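Chapter 5
The Open Office: Ceilings, Stairs, and the Way Out

Chapter outline
The open plan and what it asks of a building
Ceilings: beams, ribs, and the lights they carry
Stairs inside the workplace
Exit signs and the path to a doorway
Keeping the room in order

Learning objectives
After studying this chapter, students should be able to:
Explain how the ceiling of an open office affects light, sound, and upkeep.
Tell apart the main kinds of ceiling light and state where each is commonly used.
Describe the parts of an indoor stair and the purpose of each.
Trace a path from any desk to an exit and record what might block it.
Prepare a simple room record in the form used in this book.

Key terms
open plan, exposed ceiling, beam, rib, recessed downlight, tube light, handrail, landing, tread, riser, exit sign, sight line, room record

Opening case: The second floor at Nevbridge

When Xuân Lục became facilities manager of the Nevbridge building, the upper floor had been divided into small rooms for as long as any tenant could remember. The new tenant, a design firm named Uteo, wanted the walls removed. The work was finished in December. By the following spring, the manager's office had received a steady run of complaints, nearly all of them from people who had supported the change.

Some employees found the desks near the stairs too bright in the morning. Others, seated under the lower part of the ceiling, had asked for desk lamps. Telephone calls made at the head of the stairs could be heard at the far wall. A visitor had gone looking for the way out and had walked twice past the correct door, which stood behind a tall plant that somebody had placed there to soften the corner.

None of these complaints was serious taken alone, and several were settled in an afternoon. The plant was moved. The desks nearest the stairs were turned a quarter of the way around. The matter of sound took longer and was never fully settled, and we return to it in Chapter 16. What the case shows is that each complaint began with a part of the room that the planners had treated as finished before the furniture arrived. The walls had received a great deal of attention. The ceiling, the stairs, and the doors had been left as they were.

5.1 The open plan and what it asks of a building

An open plan office is a workplace in which most of the floor is shared and few full-height walls divide one group from another. It is often chosen for reasons of cost. It may also be chosen because the organization expects its teams to change in size, and moving a desk is easier than moving a wall.

When walls are taken away, the jobs they did must be done by something else. A wall stops sound. It holds switches and outlets, gives people a place to hang a calendar or a coat, and tells a visitor where one department ends and the next begins. In a room without inner walls, these duties pass to the ceiling, the floor, the furniture, and the habits of the people who work there. The facilities manager should know which duty has passed to which part. A plan that answers this question for sound but leaves out storage will produce a quiet room with boxes in the aisles.

Students should also note that an open office is seldom one even space. Columns, stairs, low beams, and old door openings divide it into zones, whether or not the floor plan shows them. People notice the zones quickly. They gather in some and avoid others, and a good record of the room will say where.

5.2 Ceilings: beams, ribs, and the lights they carry

Many offices built or altered in recent decades have an exposed ceiling, in which the structure can be seen from below. Beams may run side by side across the room, with ribs between or across them. A coat of white paint is common – it sends light back down into the room and makes the structure less heavy to the eye. Paint does not make the ceiling easier to clean. Dust settles on pipes, trays, and the upper faces of light fittings, and a cleaning plan written for a flat tile ceiling will not be enough.

Three kinds of light fitting should be learned at this stage.

The tube light is long and narrow. It spreads light evenly along its length and suits desks set in rows. Its direction matters. A tube that runs along a row of desks gives a different result from one that crosses the row, and the difference is most easily seen on glossy screens.

The recessed downlight is round and set into the ceiling so that little or none of it hangs below the surface. It throws a smaller pool of light and is often placed in groups over entries, walkways, and the foot of a stair. Because each fitting lights a small area, the loss of one may leave a dark patch on the floor.

The small surface fixture is fastened to a beam or panel. Fixtures of this kind are easily confused with smoke detectors and sensors when seen from the floor. The inspector should not guess. The type should be confirmed against the building drawings before anything is written in the room record.

A single office may have all these fittings, installed at different times by different contractors. The record should list them by zone, with the type of lamp and the switch that controls each group. At Nevbridge, one switch near the kitchen door was found to control lights on both floors, a fact known to the night cleaners and absent from every drawing.

5.3 Stairs inside the workplace

A stair that opens directly onto a work floor serves two purposes. It carries people between floors, and it forms a place of its own, where people stop to talk. Both uses should be allowed for.

The tread is the part of the step on which the foot rests. The riser is the upright face between one tread and the next. The handrail follows the slope of the stair and should be easy to grasp along its full length. Wood is a common choice for handrails in offices, and a dark rail against a light wall has the further benefit of being easy to find for people with limited sight. Rails should be checked by hand as well as by eye. A loose fixing is often felt before it can be seen.

Light over a stair needs particular care. The fitting should let a person tell one tread from the next when going down, and it should not shine into the eyes of a person coming up. Lamps above a stair are also harder to reach than lamps over a flat floor.
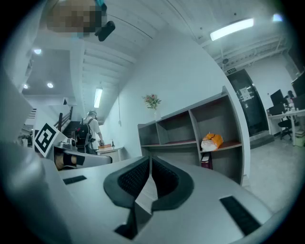
Replacement should therefore be planned ahead, with the proper access equipment reserved and the stair closed while the work is carried out. Where there is a second stair, signs should direct people to it for the length of the closure. Where there is only one, the work belongs outside business hours.

5.4 Exit signs and the path to a doorway

An exit sign is useful only if it can be seen from the places where people are. The straight path between a person's eye and the sign is called the sight line. In an open office the sight line may be long, and it may be broken by a beam, a hanging banner, or the top of a bookcase. The inspector should check it from a seated position as well as a standing one.

The walk from desk to doorway is checked next. The inspector begins at the desk farthest from the exit and follows the route at an ordinary pace, writing down each object that narrows it. Bags, cables, and delivery cartons should be recorded even when they are likely to be gone the next day. If cartons appear in the same aisle at three inspections, the office lacks a place to receive deliveries, and the record should say so.

5.5 The room record

The form used throughout this book has 20 lines and fits on a single sheet. It asks for the room number, the zones, the ceiling type, the fittings in each zone, the stairs and rails, the exits, and any item that needs attention. A completed form for Room 3027 appears at the end of this chapter. Students should fill in a blank form for a room they use often before reading Section 5.6, and should keep the sheet for the review exercise in Chapter 16.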